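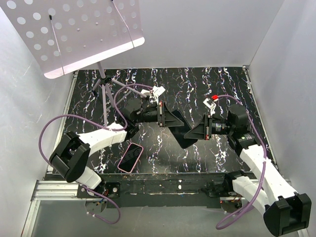

A music stand with a perforated panel, set up behind two robot arms.

Grodbridge says the new version of its drawing app, Follow, will open the same layered files on a tablet that it does on a desktop. The company made the same promise last July, and the tablet release that came after it could not read text layers at all.

The update was shown at a morning press briefing led by product chief Izzati Hutapea, who opened a 628-layer poster on a tablet and moved a few pieces of it. She did not save the file or send it back to the desktop, the step that has tripped up paying customers. Asked about it afterward, she said syncing was "in very good shape" and would be ready at launch. She would not give a launch date.

Grodbridge says 441 of the 500 people in its closed test would recommend the app. It picked the testers itself, and it has not said how many of them use Follow for paid work.

Suryani Wuisan, an illustrator who dropped her subscription in the spring, was not won over. "I've seen the demo before," she said. "I want to see my own files come back with the masks still there."

There is also the matter of brushes. Sets bought through Chong, the add-on store Grodbridge took over last year, will need to be converted before they work on a tablet. The company calls this a one-time step. Its own support page lists 615 sets that can't be converted yet - among them several of the store's best sellers - and offers no refunds.

Pricing was not discussed. Rival Brarkik includes its tablet app with every desktop license.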